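# Bettwäsche

**Bettwäsche** bezeichnet die waschbaren textilen Bezüge und Tücher, mit denen Matratze, Decke und Kissen eines Bettes umhüllt oder bedeckt werden. Zur üblichen Ausstattung im deutschsprachigen Raum gehören Bettbezug, Kissenbezug und Bettlaken. Nicht dazu gerechnet werden Inletts, Matratzenschoner und Tagesdecken, obwohl der Handel sie häufig gemeinsam anbietet.

## Begriff und Abgrenzung

Das Wort *Laken* stammt aus dem Niederdeutschen und bezeichnete ursprünglich allgemein ein Stück Tuch. In Süddeutschland und Österreich ist daneben *Leintuch* gebräuchlich, das auf den Rohstoff Leinen verweist, heute jedoch unabhängig vom Material verwendet wird. Man unterscheidet das ungesäumte oder gesäumte Flachlaken, das an den Seiten eingeschlagen wird, vom Spannbettlaken mit umlaufendem Gummizug.

## Materialien und Bindungen

Der überwiegende Teil der Haushaltswäsche besteht aus Baumwolle oder aus Mischgeweben mit Polyester. Leinen gilt als besonders strapazierfähig, knittert aber stark und wird nach mehreren Wäschen merklich weicher. Nach der Art der Herstellung werden unter anderem folgende Stoffe unterschieden:

- **Renforcé:** mittelfeines Gewebe in Leinwandbindung, ganzjährig verwendbar
- **Perkal:** dicht gewebte, glatte Ware in Leinwandbindung
- **Satin:** Atlasbindung mit glänzender Oberseite
- **Biber:** aufgerautes Baumwollgewebe für die kalte Jahreszeit
- **Seersucker:** Gewebe mit gekreppten Streifen, in der Regel bügelfrei
- **Jersey:** elastische Maschenware, vor allem für Spannbettlaken

## Farbe und Musterung

Weiße Wäsche war lange Zeit die Regel. Sie ließ sich kochen und auf der Wiese bleichen, ohne dass Farbverluste zu befürchten waren. Mit der Verbreitung waschechter Farbstoffe nahm der Anteil gefärbter und bedruckter Ware zu. Streifen nehmen dabei eine Sonderstellung ein, denn sie lassen sich bereits beim Weben erzeugen, indem farbige Kettfäden in der gewünschten Folge aufgezogen werden. Verbreitet sind zurückhaltende Töne auf weißem Grund, etwa Grau und Lavendel.
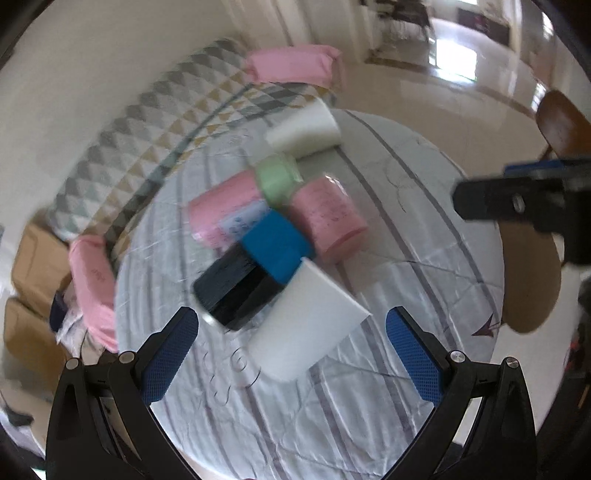
*Lesezeit: 3 Minuten*

Eine Sonderform bildet der Damaststreifen, bei dem Kette und Schuss gleichfarbig sind und das Muster allein durch den Wechsel von matten und glänzenden Bindungsflächen entsteht. Er ist vor allem in der Hotellerie anzutreffen - dort auch aus praktischen Gründen, da einheitliche Ware im Umlauf leichter zu ersetzen ist.

## Maße

In Deutschland hat sich für den Bettbezug die Größe 135 × 200 cm durchgesetzt, für das Kopfkissen 80 × 80 cm. Übergrößen von 155 × 220 cm sind ebenfalls im Handel. Flachlaken für Einzelbetten werden häufig mit einer Breite von 150 cm angeboten, für Doppelbetten mit 240 cm. Bei Spannbettlaken ist neben der Liegefläche die Steghöhe zu beachten, die zur Höhe der Matratze passen muss.

## Pflege

Weiße Baumwollwäsche kann in der Regel bei 60 °C gewaschen werden, viele Qualitäten vertragen auch 95 °C. Für farbige Ware wird Colorwaschmittel ohne Bleichmittel empfohlen. Bezüge werden vor dem Waschen auf links gewendet und geschlossen. Maßgeblich ist in jedem Fall das eingenähte Pflegeetikett. Neue Wäsche sollte vor dem ersten Gebrauch gewaschen werden - Reste der Appretur und überschüssiger Farbstoff werden dabei entfernt.

## Siehe auch

- Aussteuer
- Bettdecke
- Damast
- Heißmangel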